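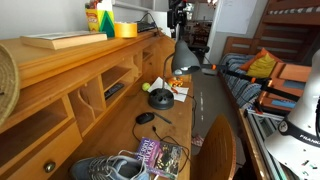
# How does a robot learn to tidy a desk?

Nobody can write a rule for every messy desk in the world. There are too many desks, and too many things on them. So researchers at the Zorel project tried another method, called learning from examples.

First, a person guides the robot arm through a job, such as moving a toy or picking up a pen. While the arm moves, a computer saves two kinds of information: what the cameras see, and how each joint bends. One go at a job is called a demonstration. The Zorel team saved 1,706 of them.

Next, a computer program studies the demonstrations and looks for patterns. It learns which movements usually go with which views.

A camera near the robot's "hand", called a gripper, helps a lot. It gives a close view of things like a lamp shade, with the gripper's own fingers showing too.

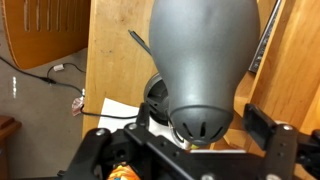
Petronella Adams asked whether the robot simply copies what it was shown. It can't just copy, because things get moved. To check, the team kept back 5 jobs that the program had never studied. With 500 demonstrations it managed 2 of them. With the full set it managed almost all.

The team will test it in new rooms in July.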